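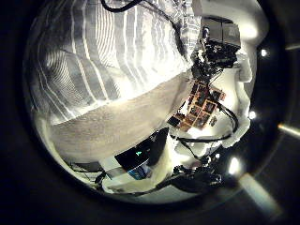 What is the difference between heat and temperature?
Temperature tells you how hot something is, and heat is energy moving from a hotter thing to a cooler one.

Science teachers' group, September meeting, held at Drandora. Minutes by me again (my handwriting, my typing, my mistakes).

We started at 4, or a bit after by the time everyone had found the kettle. All four schools were there. The last minutes were agreed with one change: I'd put joules where I meant watts, sorry!

1. Opening question
We agreed to start the heating unit with the question at the top of the page. Droltell had tried it with their Year 7s and got a lovely spread of replies, the favourite being that cold is a thing that gets in through the window. I said I'd like the pupils to write down a first answer and keep it, so they can come back and argue with themselves at the end of the unit. General nodding. Ravn thought some of the 11-year-olds would need the sentence started for them, and that's fair enough.

2. Heating water practical
Quite a long one, this. The old sheet says to fill the beaker and switch on, and we've all had groups whose results look nothing like the next bench's. I suggested we all use 800 g of water, weighed on the balance, with the 12 V heater fully under the surface and a reading every minute. Drandora pointed out that their beakers are smaller than that and they'd have to borrow ours

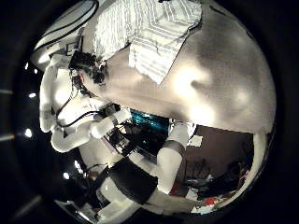 or else halve the mass and expect the temperature to go up twice as fast, and then we got rather carried away, as it makes a very good extra question for the quick finishers. So that's going on the sheet too. The thermometer needs to stay off the heater and the water needs stirring before each reading – Nimberg asked for that in bold.

We also talked about lids. A beaker with no lid and no lagging loses energy to the room the whole time, so the sums come out too high for the specific heat capacity. I'm keen on letting them get it wrong first and then asking where the energy went. Ravn would sooner give out the lids from the start. We left it up to each school.

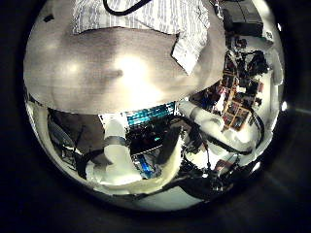
Light on a smooth beige surface.

3. Conduction, convection, radiation
Short item. We're dropping the poster homework and using the metal rods and drawing pins for conduction. Droltell will write up their convection demo with the purple crystals. I still think radiation gets squashed into the last ten minutes of a lesson, and I said so at some length.
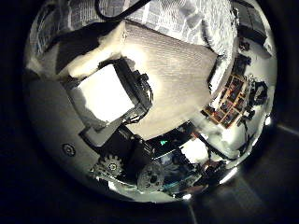

Ribbed beige fabric and crumpled white cloth.

4. Actions
Me: rewrite the practical sheet and send it round.
Droltell: convection notes.
Ravn: sentence starters for the opening question.
Nimberg: check the spare power packs.

5. Any other business
Drandora would like their two stopwatches back. Next meeting is at Nimberg, same time, please bring a mug.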